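Gripper width estimate drifts when holding soft objects
Board: Perception and control > Hand-held grippers

tcrichton
We record demonstrations with a pair of hand-held grippers and train a policy on the wrist views plus jaw width. The task is a simple one, a sponge and a wire rack on a table. Width comes from the finger positions in the wrist image, no encoder. On hard objects it is fine. On the sponge the estimate creeps while the jaws are closed, and the policy learns to let go early. We have 159 episodes so far and I would like to keep them.

A typical grasp from one of the bad episodes:
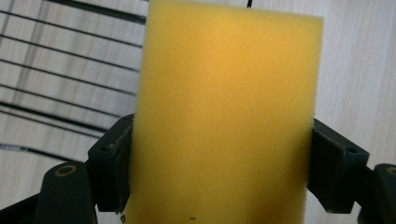 Wrist view, jaws closed on the sponge. The pads press into the foam on both sides.

My guess is that the tracker locks on to the edge of the pad, and the pad edge is not a fixed thing. Filter is a plain low-pass at the moment. I have tried a median filter with a window of 25 and it only makes the creep smoother.

baert_bench
Which part of the finger are you tracking? If it is the pad outline I would stop there. Pads wear.

tcrichton
Pad outline, yes, from a segmentation mask. With the jaws open the same code gives a steady number, so I had ruled wear out. An open one for comparison. There are frayed threads on the right pad, and the mask takes them in.

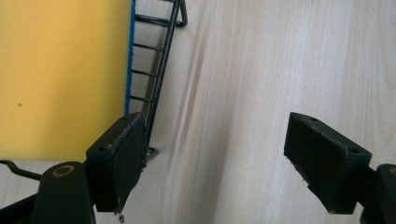 Colette Gautier
Open and steady does not rule it out. A frayed edge gives you a constant offset when nothing touches it. Press it against foam and the threads move, so the offset changes with force. I would track the screw holes on the fingers. They are rigid and they have decent contrast if your exposure is set sensibly.

baert_bench
Screw holes are a few pixels wide at that distance. You will swap pad noise for blob noise. Print markers and stick them on.

Colette Gautier
Markers mean re-recording. He said he wants to keep the episodes. A template match on the holes, with the hinge geometry as a constraint, will do it. There is also the brass ring on each arm. Use it as the second point where it is in view, and be ready to lose the right one, it sits very near the image border in that last view.

tcrichton
I had not thought of the rings. The left one looks usable.

ohm_again
Are you sure it is width at all? If your wrist cameras and the overhead one are not on the same clock you would see something very like this. We had a lag between streams at Beldale and spent most of October blaming the tracker. Post the wide view.

tcrichton
Fair question. Streams are stamped on arrival by the Gikeo logger, not at capture, so there could be something in it.
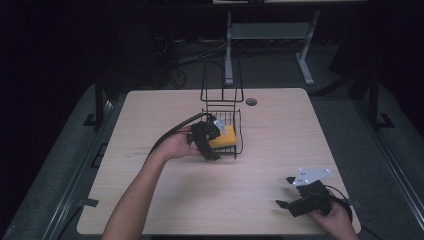 Wide view. One gripper over the basket, the other low at the front right.

ohm_again
Stamped on arrival is your problem, or one of them. Close the jaws sharply in both views and compare the frames. If the offset is constant you can shift it in post and nothing is lost.

Colette Gautier
A lag would not make the width creep during a steady hold, though. It would move the whole curve along. Two separate faults, I think.

ohm_again
Agreed on the steady hold. I would still fix the clock first, as you can't judge release timing without it.

tcrichton
Update, 2 March 2025. I did both.

Clock: the left wrist stream lags the wide one by 105 ms and the offset is constant over a session. Shifted in post.

Width: rewrote the tracker to use the screw holes, with the left ring as a second point. To check it I labelled 2,000 frames by hand, a mix of holding and open, and made sure to include plain table, where the old mask was at its best. 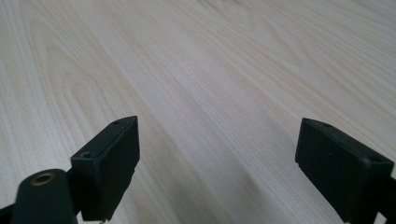
On the open frames the two trackers agree closely. On the sponge the creep has gone from most episodes. A handful still show it, all with the hand turned so that one hole drops out of sight, and there I hold the last good value for a short while and then flag the frame.

baert_bench
Holding the last value will bite you at release. That is the moment you care about.

tcrichton
It might. For now flagged frames are left out of the loss, so the policy never sees the held value as a target.

Colette Gautier
That's reasonable. Are you clearing the flag on the first good detection, or waiting for several in a row? Ours flickered with the first option.

tcrichton
First good detection. I'll change it to a short run and retrain tonight. The old Evex config is still in the repo if anyone wants to compare filter settings.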